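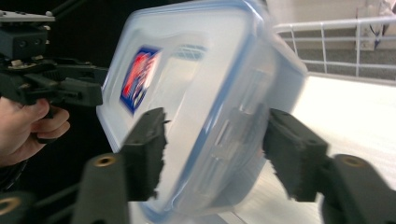
Frosted box, blue rim, label still on.

Against the matching set

By Renata Lagos
Filed under: Home & Kitchen, Opinion
Last updated: September
3 min read

I have owned three matching sets of food containers and I don't believe in them anymore. The pitch is always the same. Buy the whole family, stack it neatly, and you'll stop throwing out leftovers. My last set was from Jiltau, and I threw out just as much rice, only now it had a lid that sealed.

Then there's the see-through question. Milky plastic tells you something is in there. Soup? Frosting? You open it to find out, same as you would with an old margarine tub, and the tub came free.

A reader wrote to say her 242-page kitchen planner recommends replacing every box at once so the lids match. I'd like to know who is buying all those boxes. Lids go missing in matching sets too. Mine did, within a year.

Keep the odd ones that close properly. Write "chili" on a piece of tape. I'd peel off the store label first, though I rarely get around to it.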